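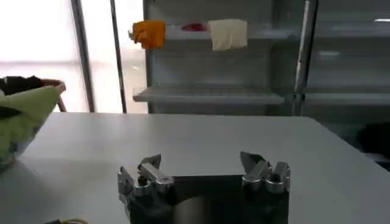

The Drillach Handheld Steamer, After a Summer of Wrinkles

17 Oct 2021
Posted by the Reluctant Ironer
7 minute read

I own an iron. It's a Ueda, it weighs as much as a small ham, and for most of the last decade it has lived on the top shelf of the hall closet next to a fondue set. I take it down for weddings and job interviews. The rest of the time I rely on hanging things in the bathroom while I shower, a method my mother swore by and which I have never seen do anything except make a shirt smell like shampoo.

So I was the perfect mark for the Drillach. I saw it late one night, I read a good many of the 1673 customer reviews (a frightening share of them written by people who seem to steam recreationally), and I bought one. That was in June. I've now used it most weeks for four months on shirts, curtains, one suit, a tablecloth, and the inside of a hat. I paid full price for it and they have no idea who I am.

What you get

The box holds the steamer, a clip-on fabric brush, a measuring cup, a heat glove, and a manual in a great many languages, all of which tell you not to steam clothing while wearing it. I would like to say I didn't need telling.

The glove is a thin gray mitten that fits either hand badly. I used it twice. It is now in the drawer with the warranty card and the little bag of silica gel, and I expect the three of them will be very happy together.

The steamer itself is the shape of a hair dryer that has been putting on weight. It has a water tank at the back, a flat metal plate at the front, a trigger, and a lock that holds the trigger down. It is rated at 1000 watts, which is on the modest side. The cord is long enough to reach from my bedroom outlet to the closet door with a foot or so to spare, and this alone puts it ahead of the Ueda, whose cord was apparently measured for a dollhouse.

Heating up and running out

From cold, mine is ready in some 25 seconds. A light goes from red to green and the thing gives a cough, like a man at the back of a church. I have no complaints here. The iron takes long enough that I wander off and forget it, and then I have the exciting walk back down the hall wondering if I still have a house.

The tank is a different matter. A full one will do two dress shirts and get you partway into a third. If you're a slow worker, or you keep stopping to admire a sleeve, it'll be less. The refill hole is under a rubber plug on the side, and the plug is attached by a tiny rubber tail that looked like it would snap in a week. It lasted until August. Now the plug is loose and I keep it on the windowsill, where I lose it about as often as you'd think.

It also spits. If you tip it too far forward, or squeeze the trigger before the light goes green, it lets go a mouthful of warm water, always onto the part of the shirt that people look at when you talk to them. The spots dry clear. They do not dry before your meeting.

How it does on actual clothes

Cotton dress shirts come out decent. I would call them "unwrinkled" and stop short of "pressed." The body of the shirt drops smooth in a couple of passes, which is very satisfying to watch. Collars and plackets are another story, and a button placket done with this machine looks like a button placket that has been through something. If your office still cares about creases down the sleeve, keep your iron.

Linen laughs at it. I did one side of a linen jacket twice over and I could tell you which side only because it was damp.

Wool is where it earns its place on the shelf. My one suit had been folded over a chair since the spring, and ten minutes on a hanger with the brush attachment took out the chair entirely. It also took out most of the smell of a barbecue restaurant. I'd been about to pay a dry cleaner for both.

Curtains were the surprise. You leave them hanging on the rod and work down from the top, and your arm gets tired before the tank does. Mine had carried the fold lines from the package for three years. I had come to think of them as a pattern.

T-shirts I went back and forth on. I wasn't raised to smooth a t-shirt, and I feel slightly watched when I do it. But thin ones come out of my dryer looking like they've been slept in by several people, and the steamer fixes that in less time than it takes to argue with myself. The trick is to hold the hem down and pull it a little with your free hand. Screen prints should be done from the inside. I learned this from a souvenir shirt that now says something slightly different.

Hanging or flat

The manual is firm on hanging. The ads, on the other hand, show a smiling woman running it across a garment laid out flat on a table, so I tried it both ways.

Hanging is better. The steam goes through the cloth and out the back, and gravity pitches in. Flat, the steam has nowhere to go, so the fabric gets wet and stays wrinkled, and whatever is under it gets wet too. If you don't have a good place to hang things, lay down a folded bath towel first and go slowly. Let the shirt sit a few minutes before you fold it. And don't do it on a table you like. I have a Skumel with a pale top, bought for dinners and now given over to laundry full time, and I got a cloudy patch on it the first week that took two days to fade. I spent those two days moving a fruit bowl around.

A flat surface is still what you want for everything that comes after, mainly folding, and for working out which way round a thing goes. Clear off more room than you think you'll need. Shirts spread.
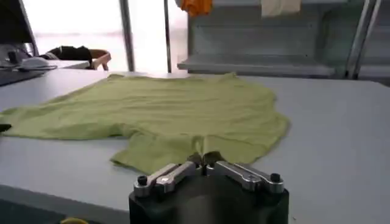
Against the other one

Before settling in with the Drillach I borrowed a neighbor's Zirkarar for a weekend. It's the bigger, upright kind, with a hose and a pole and a tank on wheels, and it looks like something you'd use to treat a horse.

It is the better machine. It puts out more steam, it keeps going for the best part of an hour, and I never once saw it spit. It did a full set of bed linens without a refill. If you run a shop, or you have a large family of people who all insist on cotton, buy that and skip the rest of this page.

It also takes up the floor space of a dining chair, and the pole droops. By Sunday night I had knocked it over twice and been startled by it in the dark once. I gave it back with real gratitude. The Drillach fits in a drawer. It doesn't need to be walked around at night.

Cleaning and hard water

Our tap water leaves a crust on everything, and by the end of August the steamer had begun to blow little white flakes onto dark clothes. Drillach says to run a half-and-half mix of white vinegar and water through it, let it cool, and then rinse with two tanks of plain water. Two tanks was not enough. My suit smelled like a pickle until the fourth.

Since then I've used distilled water and haven't had the flakes back. It's cheap enough, but it does mean I now keep a gallon jug in the bedroom, and guests ask.

Empty the tank when you're done. I forgot over a long weekend, and the first puff afterward had the smell of a pond.

Small gripes

The trigger lock is where your thumb naturally rests, so you'll set it by accident. The green light is too pale to see in daylight. The brush attachment comes off with a crack that makes you sure you've broken it, every time. There's no stand, and the flat plate stays hot for a good while, so you finish each session holding a hot object and looking around the room for somewhere to put it. I use a ceramic tile left over from the bathroom.

Should you buy it

If you hang your clothes up as soon as they're dry, you don't need it, and I'd rather you didn't tell me about it. If you iron properly and like doing it, you'll find this a toy.

It suits people like me, who own a handful of decent shirts and one suit, and who would mostly like to not look as if they'd come straight from the airport. I've packed it for two trips and it came through both. I'll probably buy a second one in December for my sister, who uses a hair straightener on her collars and thinks I don't know.

Three and a half stars out of five. It would have been four with a better plug. The iron has gone back up by the fondue set.

Questions or corrections: use the contact form | © 2021 The Reluctant Ironer | Back to top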